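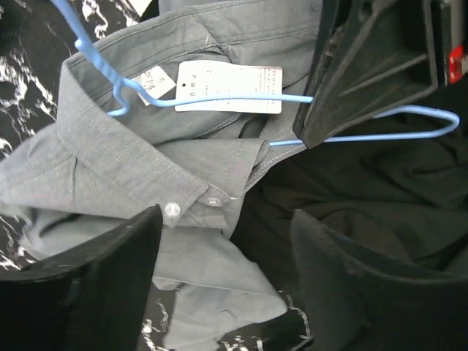
## 4. Moving your recipes into Omeck

Use this section if you already keep recipes in another program, in a folder of text files, or on paper cards. If you are starting with an empty recipe box, skip to section 5.

### 4.1 Before you start

- Update Omeck to version 3 or later. Older versions can't read ingredient lists that have subheadings such as "For the sauce."
- Make a copy of your old recipe files and leave the copy alone until you have checked the results.
- Decide whether you want cups or grams. You can switch later, but amounts you have typed over by hand will stay as you typed them.

**Note:** The free plan holds 100 recipes. If your file has more than that, Omeck imports them in file order and stops at the limit. The rest are not lost. They stay in the file and can be imported after you upgrade or clear some space.

### 4.2 Importing from a file

1. Open **Recipe Box** and choose **Import**.
2. Select your file. Omeck accepts plain text, CSV and Rurnska export files.
3. On the preview page, look at the first recipe. The title, servings, ingredients and method should each be in their own box.
4. If something is in the wrong box, drag it to the right one. Omeck treats the other recipes in the file the same way.
5. Choose **Import all**.
6. Wait for the green check mark before you close the window.

A large file takes a while. Our biggest test file, put together by Randi Engebretsen from her own collection, has 1,509 recipes and finishes in around 28 minutes on an ordinary laptop. You can keep cooking from recipes already in the box while it runs.

**Caution:** Do not rename or move the file during the import. Omeck will stop and you will have to delete the half-finished batch yourself (see 4.5).

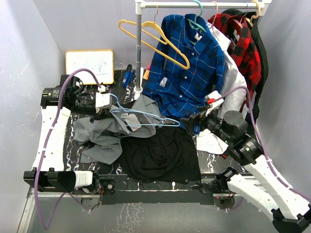

### 4.3 Adding recipes from paper cards

1. Choose **New recipe**, then **Type from card**.
2. Enter the title the way your household says it. "Aunt's bean soup" is easier to find than "Soup, white bean, no. 2."
3. Type one ingredient per line, with the amount first.
4. For amounts like "a pinch" or "butter the size of an egg," type the words as written. Omeck leaves them out of scaling and marks them with a gray dot.
5. Type the method. Press Enter twice to start a new step.
6. Save.

Oven temperatures on older cards are sometimes just "slow" or "hot." Leave the word in the method and put your best number in the **Cook's note** field.

### 4.4 Checking servings and nutrition

Nutrition numbers are worked out per serving, so a recipe with no serving count shows a dash.

1. In **Recipe Box**, sort by **Servings**. Recipes with a blank come first.
2. Open each one and fill in the count.
3. Choose **Recalculate**.

Broth, canned beans and other salted goods vary a lot between makers. If you watch your sodium, enter the amount from the label by hand.

### 4.5 Undoing an import

1. Go to **Settings**, then **Import history**.
2. Find the batch and choose **Remove batch**.
3. Confirm.

Recipes you edited after importing are kept and moved to a folder called **Edited**. Delete them there if you don't want them.

*Section revised by Aslak Sundqvist, June 21, 2026*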